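Features > Robotics > Manipulation

Search this site Search Go

August 22, 2024
By Stojanović

Learning to grip what will not hold its shape

Food is a poor material for automation. A lettuce leaf folds under its own weight, and a slice of bread keeps the dent of whatever last pressed on it. The Dredema project, run from a laboratory in Fladow, has spent the period since November on a narrow version of the problem: assembling a sandwich with a two-fingered gripper and a policy trained only on human demonstrations.

The method is imitation learning from wrist camera footage. An operator guides the arm through the task and the recording becomes training data. The first model was fitted to 158 demonstrations. It closed on bread reliably and on leaves badly, most often by approaching too low and pushing the item back.

The revised policy, called Aveck, predicts a short run of motions and replans after 5 of them. In 100 test trials it completed the full stack in over half. Ingredients are presented on edge in clips fixed to clear strips, so that a finger can pass on either side.
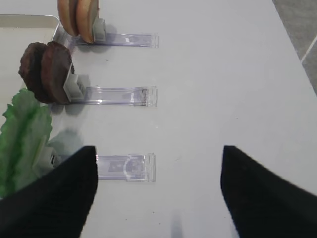
Does the policy need a model of each ingredient?
It uses none. Grip width and approach are inferred from the images, and a new ingredient requires fresh demonstrations.

Force sensing is the next addition. The group expects it to help most with leaves, where the camera gives little warning of a tear.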